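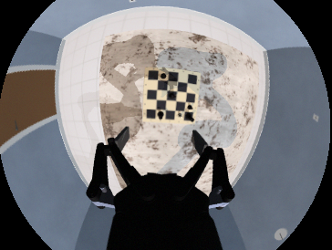 Re: Skondley's new EP

On Sunday, February 1, 2026, Conceição Matos wrote:
> Has everyone played the Skondley EP yet? Side two sounds like old Nondia to me.

Yes! Twice through last night – the bass on "Julorik" is huge, and I love how Rey's vocal only comes in after the second drop. I hear Nondia in the pads too, but the drums are way looser. Any word on vinyl? I'd preorder today. And please let there be a tour in April!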